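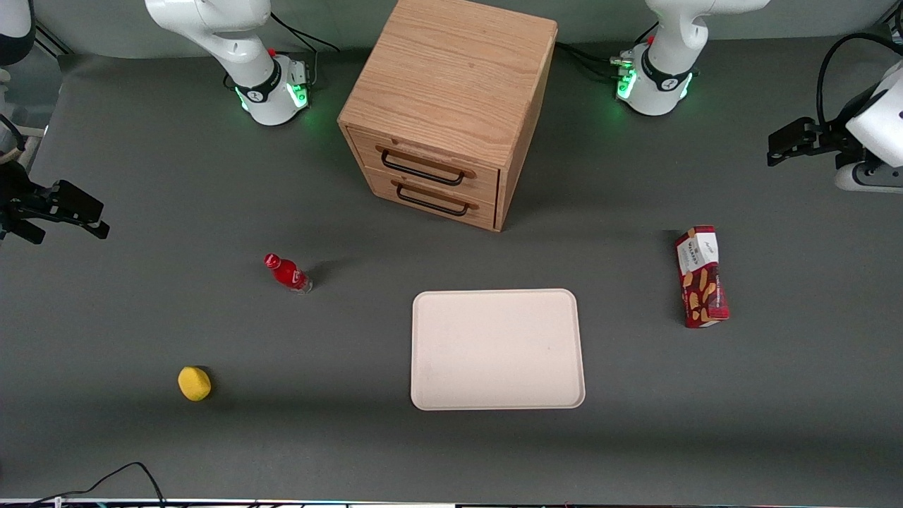 Every few months somebody in my trade announces that the data problem is solved, and what they mean is that they have rented more tables. The recipe is the same wherever I go. Two arms, a person steering them, a few household things, and the same short chore repeated until the drive is full. A two-drawer cabinet, a white tray, a sponge, a little red bottle lying on its side, a box of snacks. I have nothing against any of those objects. My quarrel is with the gray tabletop under them, with enough clear space around each item that a gripper could come at it from almost any side. My kitchen drawer has never once offered me that courtesy.

Last October I spent two days at Ondonley, where the crew was recording for a project they call Heledura. The target was 900 good demonstrations of one chore. They had 760 when I arrived and were proud of it, and the work was careful. Junaid Usmani, who runs the sessions, threw out any take where the operator hesitated too long or fumbled a grasp and had to go back for it.

I asked him why the fumbles went in the trash. He said they confuse the training. Maybe so. But a fumble followed by a recovery is the part I would pay for. If a system has only been shown people getting it right the first time, what is it supposed to do when the drawer sticks?

The usual answer is scale. Collect enough clean takes and the odd cases will take care of themselves. I have heard this from people I respect, and I have yet to see the chart that backs it up. What I've seen is demos filmed at the same table where the data came from.

Haiyan Jin, who labeled the Heledura takes, kept a private list of the ones she thought were near copies of each other. She stopped keeping it after a while. No one had asked for it, and the weekly report only had a column for the total.

So my request to anyone buying this stuff is a small one. Ask how many rooms it was recorded in. Ask to see the rejected takes. Then bring your own cabinet.

Saturday, February 9, 2019
By R. Ghaffari

Last updated: 2 days ago

Comments

nakitz: We kept our failed takes and they were a pain to label. Still glad we did.

dpk29: Easy to say when you're not paying for the second room.

Tessa M.: What was the chore? You never say.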